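Stosovex: fixtures, results and tables for small football leagues

README for the Markness release, 14th February

Stosovex is a set of plain text files and a handful of scripts that turn a season's worth of amateur football results into something you can read, sort and argue over. It began as one spreadsheet for the Lorkden Sunday divisions and has grown rather a lot since then! If your league still keeps its results in old programmes, printed newsletters and a web page that goes down every winter, I very much hope you'll find this useful.

What you get

The release holds 3727 matches, of which 2122 have full line-ups and 800 have a recorded attendance. The remaining matches have at least a date, two clubs and a final score. Cup ties are in there too, including replays (and a couple of second replays, which were great fun to untangle).

matches.csv: one line per match
clubs.csv: every club, with former names and the seasons they were used
grounds.csv: grounds, pitch surface where known, and the clubs that played there
tables/: final league tables, one file per season
scripts/: the code that builds the tables from matches.csv
viewer/: a small club house viewer, explained further down

Columns in matches.csv

match_id: never reused, even if a match is later deleted
season: the year in which the season started
division: short code, listed in the notes at the end of clubs.csv
home, away: club codes
home_goals, away_goals: goals after normal time
aet: yes or no
pens: shoot-out score, home side first, blank if there wasn't one
status: played, abandoned, awarded, void
source: a short code for the newsletter, programme or league sheet used

Please do look at status before you add anything up. An awarded match counts for points but has no goals in this data, whatever the league printed at the time. Lorkden changed its own rule on this twice and I've followed the later rule all the way through, so a few old tables will differ from the ones on your clubhouse wall by a goal or two.

Getting started

1. Unpack the release anywhere you like.
2. Open settings.txt and put in the season you want.
3. Run build_tables from the scripts folder.
4. Look in tables/ for the new file.

It's quick. A whole season builds in the time it takes to find your glasses, and you can run it again as often as you want without harming the original files.

Adding your own league

I'd love to see more leagues in here! Make a copy of matches.csv, keep the header line, and fill in what you have. Half a season is fine. A cup run on its own is fine. Club codes are four letters and mustn't clash with one already in clubs.csv, and the check_codes script will tell you if they do. The biggest file tried so far had 3000 lines and went through without a grumble.

Points deductions go in a separate file, deductions.csv, with the club, the season, the number of points and a few words on why. Use a minus sign only if points were given back.

The viewer

Kos is the little 3D viewer that comes in the viewer folder. You walk about indoors and the season tables open as you go, one room to a division. It's entirely optional and the tables work perfectly well without it, but I'm very fond of it. Arrow keys move, Tab opens the table for the room you're in, and Esc closes it again. The plaster on the walls and the dark brown door frames are new in Markness. 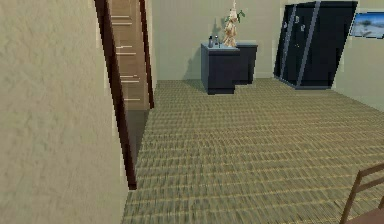

Known gaps

Line-ups are thin for the reserve divisions, and substitutes are mostly missing before the league began printing them. Several December fixtures were postponed and then rearranged by telephone, so the date given may be the original one; these have a q in the source column. Two clubs shared a ground and a name for one season, and I've kept them apart by code.

Attendance is whatever the home club wrote down. Treat round numbers with some kindness.

Corrections

Send the match_id, what's wrong and where you found the right version. A scan of a programme is wonderful, a clear typed note is nearly as good. Fixes go into the next release and are listed in changes.txt.

Licence

Use the data for anything you like, with a mention of Stosovex somewhere readers can see it. The scripts are free to copy and change.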